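Packaging Technician (Closures and Small Containers)

Lemaire Containers, Hirkatthorpe. Full time, permanent. 37.5 hours a week, day shift.

Lemaire makes lidded storage boxes, trays and tubs for kitchens, workshops and schools. The Hirkatthorpe site moulds and packs the small range, which at present runs to 33 box sizes. We are looking for a technician to join the test room, reporting to the quality manager.

The work

The post holder will carry out routine checks on boxes and lids taken from the line. These include wall thickness, lid fit, stacking load, drop tests and colour match against the retained sample. Results are entered in the test log on the same shift. Parts outside tolerance are tagged, held and reported to the shift lead before the next batch is released.

Most of the week is bench work. The remainder is spent on the moulding floor, where the technician collects samples and checks that the gauges are in date. There is some lifting, with loads up to 7 kg, and long periods of standing.

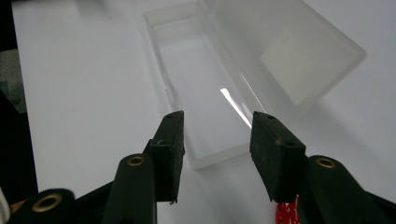

Translucent plastic box on a white tabletop.

From August the post will also cover the Isteren range, which transfers to us from the Susberg site. Part of the first month will be spent rewriting the test sheets for these sizes - the Susberg sheets use a different sampling plan and cannot be carried over as they stand. The old log holds 1,377 entries and will need to be sorted by part number.

What we require

Experience of inspection or testing in plastics, packaging or a similar trade. Confident use of calipers, height gauges and scales. Able to read a technical drawing. Clear written English, and enough skill with spreadsheets to keep a log and plot a simple chart. Normal colour vision is needed for the colour match work and will be tested at interview.

Knowledge of injection moulding faults (sink, flash, short shots, warping) is useful. Training will be given on the stacking rig.

Terms

Hours are 7.30 am to 3.30 pm, Monday to Friday, with a half-hour unpaid break. Overtime is occasional and paid at time and a half. Safety shoes and overalls are supplied. The site employs almost 80 people and has free parking and a canteen.

How to apply

Send a CV and a covering letter of no more than one page to the personnel office at Hirkatthorpe, marked "Packaging Technician". State your notice period. Interviews are held on a Tuesday and include a short measuring exercise. We do not accept applications from agencies.

Recent vacancies
Tool Setter, nights - Hirkatthorpe
Warehouse Operative - Susberg
Colour Matching Assistant, part time - Hirkatthorpe
Maintenance Electrician - Susberg
Stock Clerk, fixed term - Hirkatthorpe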